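May 1, 2026
Laundry corner, Hodia cloth

Started on the pre-wash for the Hodia covers today, and spent a good part of the morning just thinking about the laundry corner (the cloth from Ó Ceallaigh got here early, so I had no excuse to put it off). It's heavy stuff, undyed, with a lot of sizing still in it, and it smells like a barn. I love it already!

Plan for now: test pieces first, then the full lengths. Each piece is marked at 942 mm along the warp before it goes in, with a line of red thread at each end, and gets measured again once it's been washed, dried and pressed. I used pencil in February and half the marks were gone by the second wash, so thread it is, even if it takes forever to stitch in.

The corner itself works pretty well as far as I'm concerned. Detergent and iron live on top of the dryer, brush on top of the washer where I can grab it for lint and loose ends. My one real gripe is the iron cord. It hangs down in loops and gets into everything, and I end up with it across the washer lid right when I want to open the thing. Must put up a hook, or at least get into the habit of wrapping it. 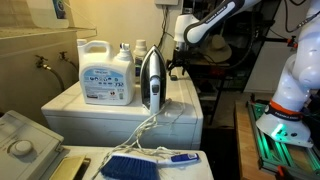

Noreen Fahy thinks I should drop the iron from the test altogether and measure the cloth flat off the line, on the grounds that pressing stretches it and I'll be fooling myself about the shrinkage. She did the Gimomska curtains that way and they came up short by hardly anything. Fair point, and I went back and forth on it over coffee. But the covers are going to be pressed before they're sewn, every one of them, so the pressed length is the one I need. What I'll do is measure twice, once before pressing and once after, and write both down. Then we can argue with numbers in front of us.

Other stuff to remember about the wash:

Warm, not hot. Hot is what felted the edges on the Brimau samples, and I'm still picking fluff off my good sweater.

Less detergent than I think. The jug is a big one and it's so easy to glug too much in. I'm going by weight now, 200 g of cloth per test piece, and measuring the dose into the little beaker before I go anywhere near the machine.

Brush the cloth before washing and again after drying. The first brushing gets the bits of straw out (there really is straw in it, lovely long pieces).
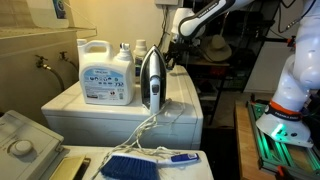

Can the test pieces go in with the ordinary shop towels?
Keep them separate, at least for the first wash, or towel lint works into the weave and throws off the weights.

I did wonder about line drying everything, but there isn't room for the full lengths and I don't trust the weather. So the dryer on low, taken out while there's still a bit of damp left in the cloth, then straight to the pressing board. If it goes bone dry the creases set and you can lean on the iron all afternoon and get nowhere. I know this from the Brimau job too. That job taught me a lot, mostly by going wrong.

For creases that do set, a light mist from the spray bottle and a few minutes rolled up in a towel.

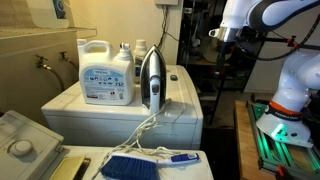 Misting only goes on the wrong side of the cloth, by the way, in case of water marks, and I want to try it on an offcut before it goes anywhere near a measured piece.

Total on the order is 1,118 dollars with the freight, so I'm not keen to ruin any. Offcuts are in the bag under the cutting table, please don't use them for rags!

Still to do: cord hook. Second beaker. Find the long steel ruler, which has wandered off again. Ask Ó Ceallaigh whether the next roll comes from the same batch, and if it doesn't, run the test pieces over again with that one.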